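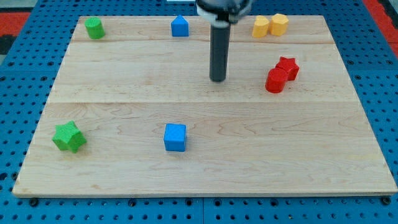 Blocks set out on the board, arm reaching down above. Setup for section 9.

Guides > Ernent Bench Arm > Safe Setup > 9. Laying out the work area

9. Laying out the work area

I wrote this section after setting up the arm on my own bench more times than I care to remember, so it leans toward what I do on a regular day. If your shop has stricter rules, follow those and skip mine.

Before you start: the red stop button goes where your free hand can slap it. Try it now, with the arm powered and nothing on the board. I know, it feels silly. Do it anyway!

1. Switch the arm to HOLD and wait for the status light to go steady.

2. Set the wooden board on the pegboard and fasten it down. Give it a good shove with both hands. If it slides at all, tighten up and shove again.

3. Wipe the board. Crumbs and grit under a block will tip it a little, and then you'll spend your evening blaming the software (ask me how I know).

4. Put out your blocks. I like mixed shapes, stars and cylinders and a cube or two, with plenty of bare wood left between groups. Touching pairs are fine for push tests, but keep them out of your first run.

5. Stand your blocks on their flat faces. Anything that can roll will roll, usually toward the edge you aren't watching.

6. Step back past the floor tape, then switch from HOLD to SLOW. Let the arm go through the whole path once at this speed.

7. Watch the rod tip the entire time. It should travel above the wood without scraping. If you hear a scrape, hit stop and redo the height check in section 2.

8. Happy with the path? Write the layout in the log sheet, initial it, and go to normal speed.

CAUTION: Never reach in to straighten a block while the arm is in SLOW or RUN. SLOW still moves. Go back to HOLD, wait for the steady light, then reach.

CAUTION: Long sleeves, lanyards and dangling earbuds stay out of the work area. I tape my sleeves back when I forget to change.

Note: On the Trumitz controller, HOLD times out after 1000 seconds and drops to OFF. The arm can sag a little when that happens, so clear your hands well before then. If you see code 1158, the timeout kicked in and you'll need to home the arm again before step 6.

Note: Working with a partner? One of you runs the controls and the other touches the blocks, and you say "clear" out loud before anything moves. We started doing this at the Carnegie bench in December and I wouldn't go back.

When you're done for the day, park the arm high, switch to OFF, and put the blocks back in their bin.

Related sections
2. Checking rod height
Stop button test and log sheet
Swapping the rod on the Lasden mount
Homing the arm after a timeout

Ernent Bench Guides | Contact the guide desk | Copyright Ernent, all rights reserved | Back to top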